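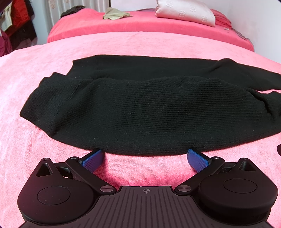
Re: [grip-maint] finger pads lifting at the tip, and uneven closing

Skarphéðinn Arnardóttir wrote:

> Second hand-held unit at Flernness has started closing unevenly.
> The left finger gets to the middle first and pushes the fabric
> over before the right one arrives. Worst on ribbed knits, where
> the hem slides along with the pad. I have tightened everything
> I can reach with the short driver and it made no difference.
> Also one pad is lifting at the tip. Do I replace one or both?
> Pads are from the Jistutora pack, the blue ones.

Both pads. A new pad grips harder than a worn one, and on a sweater hem you will get the same sideways drag you are describing even with the arms set correctly.

For the closing, tightening everything was probably the wrong direction. We had this on two units at Sutthorpe in October. The pivot screws on one arm had been run down hard and the arm was binding, so the other one arrived first. Order we use now:

1. Power off, fingers open. Back off the screws at the base and tip of each arm a quarter turn. Leave the ones at the housing corners alone.
2. Move each arm by hand. It should travel without a tight spot. If it catches, look in through the triangular opening on that housing with a flashlight. Lint packs in there. Tweezers, no compressed air.
3. Bring the screws back up until side play at the tip is just gone, then stop. Threadlocker on the base screws only.
4. Peel both pads. Clean the faces with alcohol, wait until dry, press new pads on for 300 seconds in the small clamp. The textured faces must sit square to each other when closed. Check with a strip of paper: it should pull with the same drag at top and bottom.
5. Redo the zero with the fingers closed on nothing, then open and close 18 times and read it again. Ours came back at 392 before the work and 365 after. Your number will differ, but it should not move between readings.

Test on dark knit laid flat over a terry towel. The towel loops catch a pad that is set too low, and you will see it sooner than on a bare sheet. Approach the hem from below with the fingers fully open, close on the rib, lift a hand's width, release. If the hem walks to one side, go back to step 3.

Văduva pads are the same size but the adhesive is thicker, so do not mix them with what you have. I can mail a clamp if yours has gone missing again.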